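Ticket: Right gripper knocks objects off table on approach (sim)
Project: Jitidier
Scene: Setunville apartment, round table
Status: Fixed in branch, waiting on a long run
Opened: 24/11/2024

Problem
Right arm comes in low over the round table and the wrist dips just before the gripper closes. Anything near the rim gets swept onto the floor. The left arm holds its raised pose and is fine. It fails on more than 50 of 400 runs, always on the right side.

What I tried
Lowered arm speed by half. Same dip, just slower.
Swapped the tablecloth for a bare tabletop. No change, so cloth contact is off the hook.
Turned off the Gustix smoothing step. Dip gone! Very happy to see that one, after a whole afternoon of staring at joint plots.

Cause
Gustix was blending the last 2 waypoints into one curve, and the curve passed under the safe height. The collision check runs before smoothing, so it never saw the new path. Lovely bug – every piece looked right when tested alone.

Fix
Moved the collision check after smoothing and added a height floor over the tabletop. If the smoothed path goes under it, the planner falls back to the raw waypoints. Smoothing is back on and the motion still looks great. 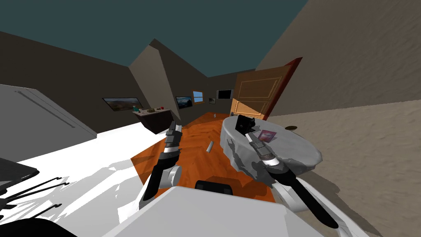

Right gripper over the table, can on its side on the floor to the left.

Still to do
Run 800 episodes on the Rweyemamu machine with the new check.
Try the same fix on the counter task – I think it has the same dip.
Leave this ticket open until both are in.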